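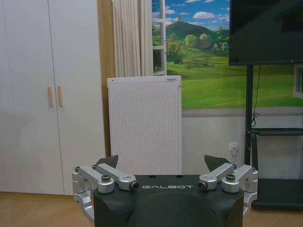
Speaker notes – Putting a shared room back in order
Damian Sobczak, Bustmont evening talks, 19 April 2024

Start slowly. Thank Kozłowski for the hall. Tell people they may stop me with questions, and I will repeat each question so the back rows can hear.

1. Opening

I look after rooms which many people use. In March we did the big tidy at Mondent, and I learned more from that one room than from two years of reading about storage. Say this part without the paper, please.

Ask: who has at home a chair where the clothes live? Wait for hands.

2. The tall cupboards first

A wardrobe is where we put things we don't want to decide about. I open it last and I measure it first. Mention the 821 mm shelf from Ferov, which I ordered for a gap of a different size. My own mistake, so tell it cheerfully.

3. Soft containers

Mesh bags and collapsible baskets are good friends in a shared room. You see what is inside, and in the off season they fold. Take hold of the rim when you move one, for the mesh tears sooner. Pass the sample along the front row now.
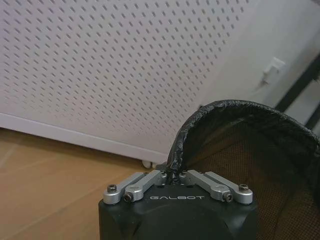 4. Panels with holes

Many of you wrote to me about pegboard. My opinion is favourable, with one condition – leave free holes. When every hole has a hook, the next person puts her scissors on the floor. White board shows grey finger marks, so wipe it when you do the skirting. 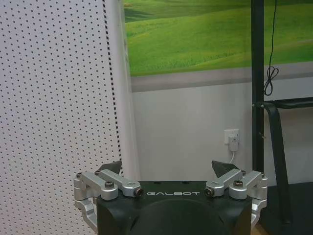

I start hanging at elbow height and go up from there. Heavy things go low, and colour labels go beside the hook, where they stay readable when the tool is in its place. If there is time, tell the story of the missing tape measure.

5. The floor

Now the floor, my favourite chapter. A pale chevron floor is beautiful, and each thing left on it shouts at you. Walk once around with empty hands and only look. Then pick up the small objects: water bottles, lids, whatever has rolled to the wall.

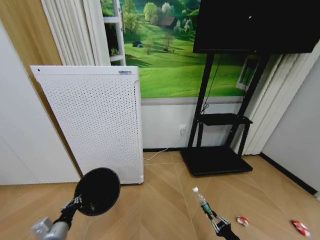 After that come the cables. An air purifier needs its plug and it needs free air at the front, so I don't push it behind curtains or a TV stand. The cable should lie along the wall if its length allows. Budget for cable clips was 100 dollars, and we spent 4.

6. Questions

Have the water ready. If they ask about painting over a mural, say I would keep it and choose plain furniture. Handouts are by the door, next to the coats.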